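Please Stop Telling New Foreigners to Avoid Other Foreigners

I have lived in Gondine for six years, and every October, when the new people arrive, I read the same advice on the forums. 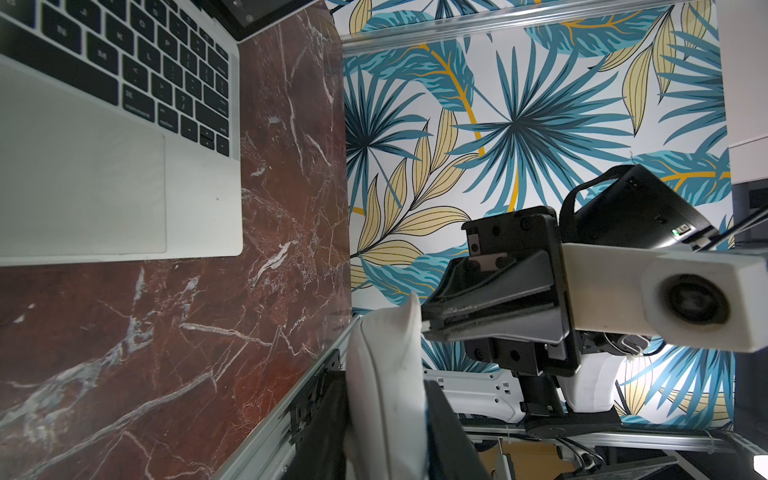 Stay away from your own countrymen, it says, or you will never learn the language. I followed this advice in my first winter and I think it was a mistake.

I went to local cafes and a local choir. The people were kind to me. But when my landlord kept my deposit of 2000, I did not have the words to argue, and I was ashamed to ask the choir. It was Thilini Pramanik, from my old city, who sat down with me one evening and wrote the letter. I got back everything except 300 for the painting.

My friend Abdelilah Tazi does not agree with me. He says a group of expats is like a warm bath, and after two years you are still sitting in it. I know such people too. Some of them cannot order a train ticket.

Still, I believe the order matters. A person who sleeps well and has somebody to call will have more courage for the bakery and the tax office. My own language became better in the second year, when I was less lonely.

So if you are new in Gondine, go to the Sri Lankan dinner, or the Moroccan one, or whichever is yours. Go to the choir also. The altos need people.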